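## 4. First runs in the simulator

Read this before you touch the arm in the club room. The Lordale team handbook says the simulator "prepares you fully" for the bench. Benedek Kocsis wrote that line, and I've asked him to take it out.

1. Open the Skunley project and load the block task. Leave the physics settings alone.
2. Set the episode count to 700. Fewer than that and the success figure jumps around too much to mean anything.
3. Switch the view to the gripper camera. The policy gets this view and no other, so judge it from there.
4. Step through one approach by hand, slowly, and stop when a finger is beside the orange cube.

**Note:** Check the gap between finger and cube at this point. If the magenta slab sits close behind the cube, write that down too, as a wide swing on the real table would knock it.
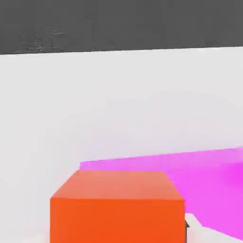 5. Run the full batch and save the log under your own name.
6. Watch at least three failures from start to finish. A percentage won't tell you whether the grip slipped or the arm never got there.

**Caution:** Don't quote a simulator score in your project report without a bench score next to it. Zsolt Pálfi's policy made 69 percent in January, and people were talking about the Traltura cup the same evening. It hadn't picked up a real block yet.

7. Change the lighting and the table color, then repeat step 5. If the score collapses, your policy has learned the table.

Bench time is booked through the Fodor sheet, Sunday included. Bring both logs.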